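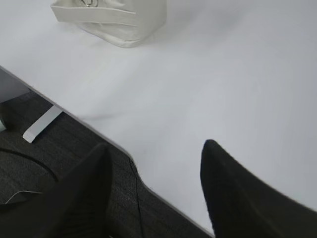 Let the Slow Teacher Teach

My grandmother taught me to make dumplings by standing behind me and putting her hands over mine, and for years I thought of that as the only honest way to pass a skill along. So when I started working with robots, I came in with a strong prejudice in favor of taking the machine by the wrist and walking it through the job. I still have the prejudice, a bit worn at the corners, and I'd like to spend a few paragraphs defending part of it and giving up the rest.

Most of the people I know who teach robots for a living fall into one camp or the other. Some like to guide the thing directly, with a hand on the arm or around the gripper. Others sit a few feet away, or a few towns away, and drive it with a controller. I spent a winter at Grukotero, a small shop where we did it both ways, and the arguments at lunch could get surprisingly heated for a group of people who had spent the whole morning picking up pouches and putting them down again.

What I love about teaching by hand is that your body answers questions you never thought to ask. You come at a soft bag from the side and your wrist turns a little before you've decided anything. Ask me to write that turn down as an instruction and I would need a page, and the page would be wrong. With a controller, I have to think about the turn, and once I'm thinking about it I do it badly, the way you walk strangely across a room when you know people are watching. On my first Friday with the remote setup at Grukotero I recorded 67 attempts at one simple pickup and kept 42, and even among the keepers there were plenty I wouldn't have wanted anybody to learn from.

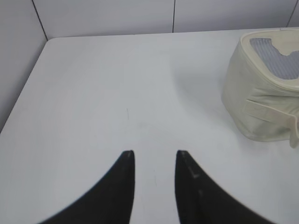 And yet the remote people have a point, and it took me longer than it should have to hear it. When I guide the arm myself, I'm borrowing senses the robot doesn't have. I can see the whole table. I can hear a zipper pull click against the surface, and I can lean over and look at the back of the thing before I reach for it. The robot gets whatever its camera gets, and if a good decision of mine depended on something outside that view, then I've handed it a lesson with a page torn out. Drive from the camera's picture alone and you find out very quickly how little there is to go on. You lose the bag at the top of the view, you hunt for it, you creep up on it like somebody looking for a light switch in a hotel room. It's humbling, and I think everyone who teaches by hand ought to be made to do a week of it.

Where I part company with both camps is on the matter of speed. Everybody is in such a hurry! The planning sheet for a project we called Zamus asked for over 2,000 recordings of one household task, and I understand why, because a machine that has seen a thing done only a few ways tends to get confused by the next way. But a target like that does something to a person. By the afternoon you've found the one approach that works every time and you're repeating it with your eyes half shut, and the pile grows, and there is very little in it that wasn't there before lunch. I would take 50 recordings from somebody who was awake and curious, who moved the bag to the far corner, turned it around, laid it on its side, and came at it from the awkward direction on purpose.

I feel the same way about mistakes, or at least about the small ones. My habit used to be to throw out any attempt where I hesitated or had to back off and try again. I've come around to keeping a good many of those. A child learning to button a coat sees her father miss the buttonhole and go back for it, and the going back is worth as much to her as the button. If all we ever show is the clean version, I don't see why we should be surprised when the machine has no idea what to do after its first fumble.

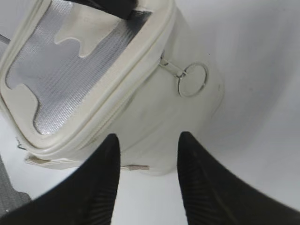

The gripper's open fingers and a cream-colored bag, with a ring pull on the zipper.

Soft things like bags are where all of this matters most, in my opinion. A box is a box from any side. A bag sags and creases, offers you a strap you may or may not want, and changes its mind about its shape when you touch it. Nearly everything I care about in a home is more like the bag than the box, from the laundry to the bread, and if robots are going to be of any use in a kitchen or at a bedside they'll have to be taught by people who are patient with that sort of thing.

So my suggestion to the managers, for what it's worth, is a modest one. Let people switch between guiding and driving in the same day. Pay them for the hour and stop paying them for the pile. Give them a say in which attempts are kept, and now and then let them put the gripper down, pick up the bag with their own two hands, and notice how they did it. My grandmother would have thrown in a cup of tea at about four o'clock, and I'd vote for that as well.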